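Flinalitz update promises fewer dropped grasps, but the test set is thin

Batano has released a new version of Flinalitz, its planning software for two-gripper work, and says it now handles household clutter "without per-object tuning." The claim deserves a slower read than it got when the release notes went up in May.

The main change is in how the software picks a grip. Older versions matched each item against a library of stored shapes. The new one scores possible contact points directly from the camera view and then checks whether the second hand will get in the way. Batano trained it on 2,151 demonstrations recorded with hand-held grippers in ordinary homes, where people sorted small packages, tissues, bags and boxes on beds and tables.

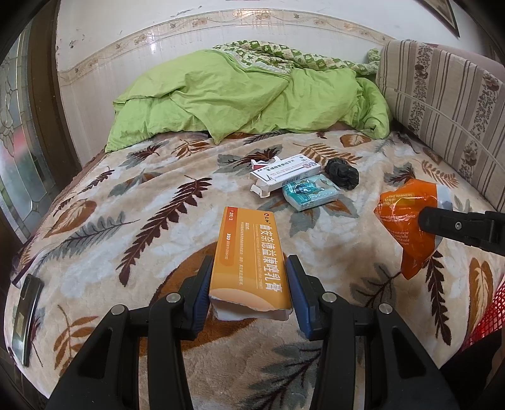 Soft surfaces are where the trouble starts. A planner that assumes a hard tabletop can push down on a box and expect the box to stay put. On bedding it may sink or tip, and the patterns on a blanket give the vision part plenty of false edges to chase. Batano says the new contact scoring deals with both problems. Its own report gives a success rate of 69 percent on soft surfaces, with no matching figure for the old version, so there is no way to tell how much of that is progress.

Han-gyeol Pyo, who runs integration work at Okura and has had early access, was lukewarm. "It plans faster, I'll give them that," Pyo said. "But we fed it 4 kinds of crumpled packaging and it treated them all like stiff boxes. The grip was fine until the thing changed shape."

Crumpled packaging gets a single paragraph in the report. Open flaps and torn ends, common enough on anything that has been used, are folded into a category called "irregular" and not scored separately. Almost 2 pages go to a speed comparison with Sarmiento's rival planner, which was run on rigid blocks.

There is also the matter of hands. A person holding a gripper corrects all the time, by feel, and little of that shows up in video. Whether a robot arm can follow the same path without that feel is a question the report leaves alone.

Batano says arm trials are under way and that logs will be shared with licensed users. It did not say when, or whether failed runs would be included.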